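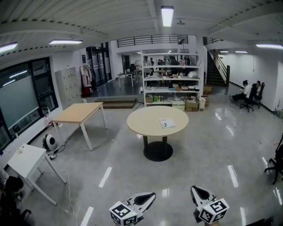 ## A big room, a round table and a lot of shelf space

The person who looks after the ground floor at Merumeo starts talking about furniture before I've found somewhere to put my coat. There is a rack for it, as I'm told with real delight, and it goes between somebody's pink jacket and the lockers.

"People used to put coats on chairs," she says. "Every chair had a coat. You'd go to sit down for a meeting and you'd have to hold four sleeves while you asked whose it was!"

She has been rearranging the room for 18 months, in between her other work, and I wanted to hear about it because I love this stuff. I move my own couch at least once a season. She laughed when I told her that and said a couch is easy, try a floor with meetings on one side of the shelves and everything else on the other.

The starting point was the concrete. It's gray and glossy, and there's a great deal of it, running from the windows to the stairs. Her first instinct was to fill it. A row of desks came over from the old Gagnon building and went right down the middle, and she hated them by lunchtime.

"You couldn't cross the room. You had to go all the way down and all the way back, like an airport line. So we took them out again, which made me extremely popular with the people who'd just carried them in."
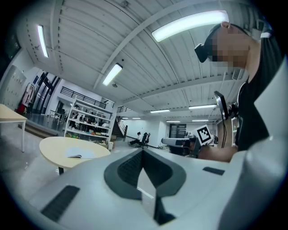
What replaced them was mostly air, plus a couple of tables that she talks about the way other people talk about their dogs. The round one is her favorite. It has a light wood top and a dark pedestal, so there are no legs at the corners to kick, and whatever gets left open on it tends to get read by the next person who wanders up. "A square table has sides," she says. "People pick a side. At the round one they just sort of arrive." It was a secondhand find from Borkley, the office clearance place out past Nirkstead, and she paid $200 for it. She would have paid more and asks me to please not tell Borkley.

The rectangular table came on the same trip. She likes it at an angle and other people like it straight, and it gets nudged one way or the other most days. I asked whether that drove her crazy. "No, I love it, it means they're using it."

Then we got to the lockers, and I may have asked too many questions about lockers. They are tall, with lots of small doors, and they sit on the window side near the glass doors. Before they came, bags lived under tables. She tried hooks first, then baskets, then a very complicated system of labels that lasted one week in March. The lockers have keys. People understand keys.

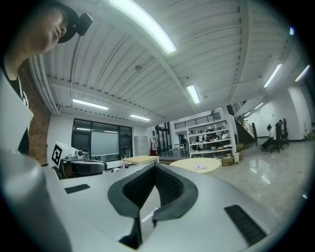 I asked what she would never change, expecting to hear about the round table again, and she pointed up. She's crazy about the height of the place. The ceiling is corrugated metal painted white, with the beams and pipes left out where you can see them, and she says she got into a proper argument early on with someone who wanted to hide it all behind panels. The red brick pillar by the windows had a narrow escape too. "Somebody wanted it white. Everything else is white! Let the brick be brick." She'd like warmer bulbs in the long lights one day, and she has tried a couple at home in her kitchen, where her family voted against them.

Her least favorite thing is the cables. Every power strip on the floor bothers her, and she'd like sockets set into the concrete. She got a quote and put it in a drawer.
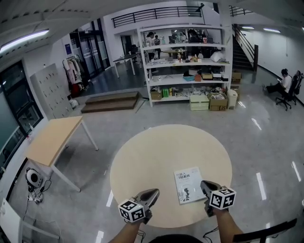
**Merumeo ground floor, part 2: the shelves**
*Interview and text by the Nirkstead Rooms newsletter*

We saved the shelves for last. I could have spent the whole visit there. It's a tall, white, open unit with a low wooden step in front of it, and it holds bottles, boxes, bags, small parts and a red cup up top that she says she has no plans to discuss.

"It's full, I know it's full. But I can tell you where the tape is."

Her rule is that heavy things go low and anything with a cap stands upright, so the green and yellow bottles get the bottom shelf. Cardboard is supposed to leave on Sunday. She clears one shelf at a time, wipes it, and puts back only what she can name. A shelf takes her around 3 hours, mostly because people come over to ask for something they'd forgotten was there.

I asked about doors, or curtains, or matching bins. She made a face at the bins. Open shelves get messy in public, she says, and that's when they get tidied. She has seen what happens behind a cupboard door, at home and at every job she's had.

Next on her list is a second coat rack, because winter coats are fatter than she planned for, and after that another drive out to Borkley. They have a bench in. She has already measured for it.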